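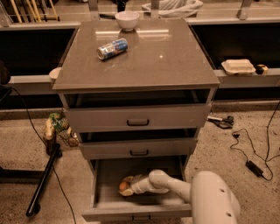

The year I tried to learn Greek

Home Posts Old posts Say hello
Last updated: February
Reading time: 2 min

I signed up for evening Greek because my knees had ruled out running and my neighbours had ruled out the trumpet. The class met above a dry cleaner's, in a room so warm that two of us fell asleep during the alphabet.

Our teacher was Magdalini Giannakopoulos, who had a beautiful voice and very little patience. She told us that Greek was easy for children. She then looked round the room for some time.

I bought a pack of 130 flash cards and left them all over the house. There was a set by the kettle, a set in the bathroom, and a few verbs on top of the drawers, where I would see them while hunting for socks. I can still say "I am looking for" in three tenses. I can't tell you what I'm looking for, as the nouns were in the car.

By week six there were 16 of us on the register and five in the chairs. Leonidas Economou was one of the five. He had a Greek name, a Greek grandfather and a Hull accent you could stand a spoon in, and he'd come so that he could stop disappointing waiters. We were put together for conversation practice. For most of the spring he sold me the same kilo of tomatoes, and the price went up every time because neither of us was sure of our numbers.

Then came the holiday. I had a speech ready for the bakery, with a joke in it about the weather. The girl behind the counter listened to the whole thing, very kindly, and asked in English if I wanted a bag.

I did want a bag. I said so in Greek, and got the word for suitcase.

Magdalini is running a second-year class and has sent me the form. She has already filled in my name, in Greek letters, and it took me longer than I'd like to work out that it was mine. Leonidas says he's going if I'm going. I still owe him for the tomatoes.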